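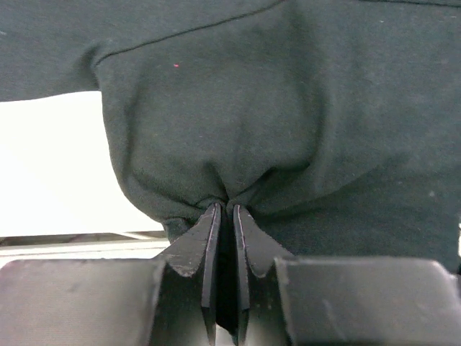 Curkemton open day: notes on the garment cell rules

Notes typed up on the train home, so sorry for the shape of them. Went to the open day at the Jaltier site in Curkemton in July. Went mainly for the safety and good practice part. Our own textile cell gets its first proper audit this fall and our rule sheet is three years old and mostly copied from a welding shop.

Got there 9:15. Badge, shoe covers, a one-page sheet to sign. Good start: the sheet was actual rules, not a legal wall. Where you can stand. Who can press reset. What to do if a visitor drops something over the line (leave it, tell the host). I kept mine.

Group of us from different places, a couple of laundries, somebody from a uniform rental outfit, two students. Host for the morning was Agnes MacLeish, who wrote most of the cell rules. Fast talker. I missed things.

Who may reach in

Main point of the morning. One person holds the cell at any time. Name on the whiteboard, that name only. If you're not the name, your hands stay out, even with the arm stopped. "Stopped" and "safe" are two separate words in their rule book and they get cross if you mix them up. Stopped = not moving. Safe = power to the arm is off and the holder has the key in a pocket.

Handover takes both people at the board. No handing over by shouting across the room. We do exactly that at home, I wrote it down in capitals.

Cloth in the fingers

Pinching is where they've put most of the work. Rules as I got them:

Never pull a garment out of closed fingers. Open first, from the panel, then lift it away.

Grip force setting is locked per garment type. Fleece has its own, thin knits have their own. Changing one means a second signature.

Hanging cloth counts as part of the robot. So the floor line is set for the arm plus the longest thing it can carry. Ours is set for the arm. Hmm.

No lanyards, no scarves, no open cuffs inside the line. Long hair up.

After any snag, the garment gets set aside with a tag. It does not go back in the pile.

Somebody asked if the hanging cloth rule was overkill for soft stuff. MacLeish said a sleeve can carry a zipper, and that was the end of that question.

Lint

More on lint than I expected, and I liked it. Dark fabrics show everything, so they use them for the cleaning check. Fingers wiped at the start of a shift and at every change of fabric color. Dry cloth first, then the approved wipe, never spray anything onto the gripper. Lens wiped last with a seperate cloth that lives in its own pouch. Table gets a wipe too and anything left on it after that goes in the log, even crumbs of stuff.

The log is paper. Clipboard on a hook. They had 3383 lines in it since it was started and you can read back any line and find a name. Tried a tablet, people skipped entries, went back to the clipboard.

Scuffs on the fingers: they don't replace for looks. There's a card with photos of OK wear and not-OK wear. Burrs, chips, anything that catches a fingernail = off and swapped. Anyone can call it, including the newest person on the shift. I asked for a copy of the card and got a maybe.

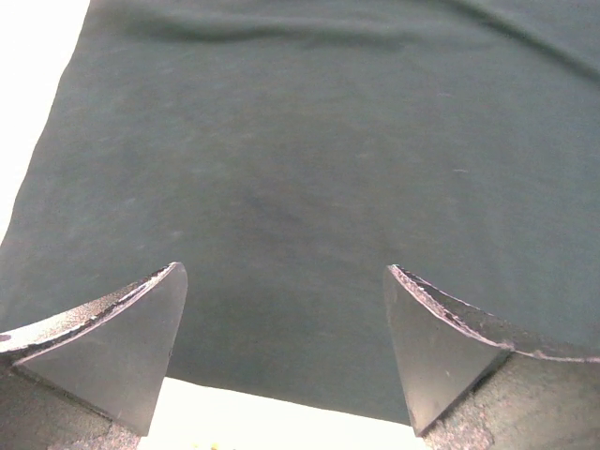 Laying out and open fingers

Second stop, flat work. Placement rules shorter:

Fingers fully open before the arm comes down to the table.

Approach over the cloth near a hem at slow speed. Slow is 70 mm a second in their book and the panel won't go higher in that mode.

Folds are fine. They don't smooth a garment by hand between tries unless the holder has made the cell safe. This was the most broken rule in the first months, MacLeish said, everybody wants to tidy the cloth. I believe it. I'd do it.

Marks or dark patches on a fabric get noted before the run. Otherwise you argue later over whether the machine did it.

Light stays the same all shift, no switching lamps mid run. Their white surface is very bright and I wondered about glare. Asked. Answer was they're testing a duller one from Budik, no result yet.

Incident numbers

Quick slide before lunch. 1408 stops logged last year, 641 of them down to a person crossing the line or leaning on the fence. None with an injury. They count a stop as a good thing and wouldnt want the number pushed down with a target. Uniform rental guy didn't like that, there was a bit of back and forth. I'm with the host on it.

Bits and pieces

Ulloa had a table in the hallway with fencing samples and floor tape. Tape looked decent. Took a price list, lost it.

Lunch sandwiches, fine. Coffee ran out by 1:00.

The afternoon session on record keeping got squeezed to 20 minutes, shame, I'd come partly for that. They're sending slides.

Parking is bad, go by train.

For our place, to do before the audit: whiteboard with one name. Move the floor line out for hanging cloth. Wear card with photos, our own ones if theirs doesn't show up. Split "stopped" and "safe" in the rule sheet. Clipboard. Ask about locking the grip settings, I don't think our panel can do it but need to check the manual.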